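# Manipulation Software Sync – Minutes

**Date:** July 22, 2021
**Present:** Ekkachai Paisan (planning), Kamonchanok Srithong (perception, minutes), control team, tooling team
**Apologies:** Sotiropoulos (integration)

## 1. Actions from last meeting

- Timestamp alignment between wrist and head streams: merged. Closed.
- Log rotation on the Brultine recorder: still open. Disk fills during long sessions and the recorder stops without raising an error. Carried over.
- Rename of the hand frames in the robot model: done, but two launch files still use the old names. Tooling to fix.

## 2. Perception

Kamonchanok reported on the fruit segmentation model. Instance masks on the green bunches are stable while the hand is open. Once the fingers close over the top of the bunch, the mask splits and the tracker assigns a second ID. The planner then treats the remainder as a new object and requests another grasp.

Ekkachai asked whether the tracker could hold the original ID while the hand is in contact. Agreed to try this with the contact flag from the hand driver as a gate. The flag is published late at present, with 63 ms measured between the driver and the tracker node. Control thinks most of that is queueing in the bridge.

Leaves in the crate are still labeled as fruit in some frames. More negatives to be added to the training set before the next model is cut.

The wrist view was discussed separately. The glove fabric and the fingers take up a large part of the image, and the current self-filter mask was drawn for the bare hand. It leaves a margin of fabric unmasked, and this ends up in the depth cloud as an obstacle close to the palm.

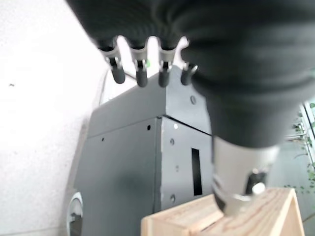
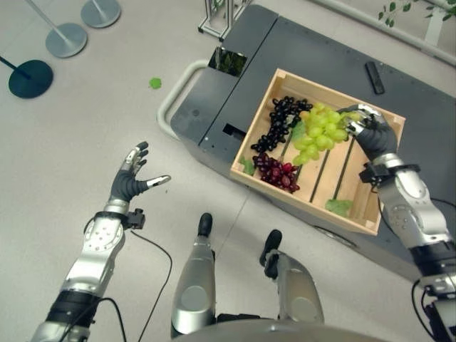
*Fig. 1: wrist view, hand over the gray cabinet. Fig. 2: head view, right hand on the green grapes.*

Agreed that the self-filter should be generated from the robot model with a padded glove mesh. The hand-drawn mask will be removed once the generated version passes on recorded data.

## 3. Planning

Ekkachai presented the change to the approach planner. The old version sampled grasps over the full bunch. The new one restricts samples to the upper part and rejects any wrist pose that brings the forearm within the padded volume of the crate walls. Planning time is capped at 300 ms, after which the last valid trajectory is kept.

Open points:

- The idle arm is planned as a fixed obstacle at its last commanded pose. Control would prefer the measured pose. Agreed.
- Wrist cables are not in the collision model. A simple swept volume was proposed. Ekkachai doubts it will be tight enough to be useful near the crate but will test it.
- The cart is modeled as a single box, so its cutout is treated as solid. Left as is for now.

## 4. Control

Grip force ramp is now a parameter in the skill file and no longer compiled in. Default values unchanged. The team asked that nobody edit them on the robot directly – changes go through the repository.

Bridge queue depth will be reduced to 2 on the hand topics. If messages are dropped at that setting, control will move the contact flag to its own channel.

## 5. Tooling

The Omilside replay viewer can now load both camera streams side by side with the planner state underneath. Scrubbing backward is slow on long logs. Korside branch to be rebased before anyone else builds on it. Freeze for the November release was raised and deferred until Sotiropoulos is present.

## 6. Actions

| Action | Owner |
|---|---|
| Hold track ID during contact, gated on driver flag | Kamonchanok |
| Generate self-filter with padded glove mesh | Kamonchanok |
| Use measured pose for idle arm | Ekkachai |
| Test swept volume for wrist cables | Ekkachai |
| Reduce queue depth, re-measure latency | Control |
| Fix launch files, recorder log rotation | Tooling |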